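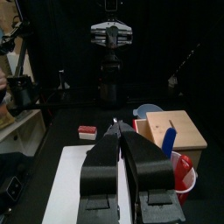
Skirnel Slot-Top Drawer Box

A small box in pale wood with a flat lid, a slot cut across the top and one drawer. It sells on its own or as part of the Barnora play kitchen set, which adds cups, trays, a board and toy food.

We make it in one size only. The wood is left natural on the outside and the drawer front is red. Each box is sanded by hand at our Kurkberg workshop, so expect the grain and colour to vary a little from one to the next.

What it is for

The slot takes coins, counters, folded notes and shop receipts made at the kitchen table. Most customers buy it as a till for a play shop, or as a money box. It also does well on a desk for stamps and paper clips.

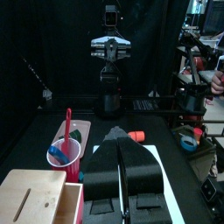 The drawer slides straight in and out with no metal runners. If it gets stiff in damp weather, rub a plain candle along the bottom edges. Don't use oil, as it marks the wood. The drawer can be lifted clear once it is fully open, and small children tend to find this out quickly.

Playing with the set

The play food comes in pieces that go together and pull apart. Some children slice and serve, others run a shop and post the money through the top of the box. The tall cup keeps the long-handled tools together, and the tray is handy for anything waiting to be washed up.

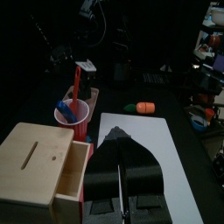
Slot-top box with the drawer part open, and two pieces of toy food.

The box weighs 500 g and will hold 130 of our small card counters before the drawer starts to catch. The counters are sold separately, in the Millet range.

Cleaning

Wipe the box with a cloth that has been wrung out well, then leave it to dry with the drawer open. It must not go in the dishwasher. Cups, bowls and trays can be washed by hand in warm soapy water.
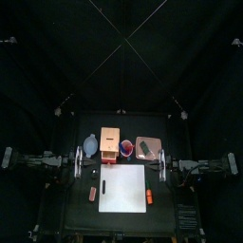

Storage is simple enough. The utensils go in the cup and the smaller pieces fit in the drawer. The board is best kept flat, away from radiators.

Delivery and returns

Orders leave Kurkberg within 7 working days, or 8 for the full Barnora set. Spare drawers are kept in stock all year, apart from July, when the workshop is closed. Unused boxes can be sent back in their original packing for a refund.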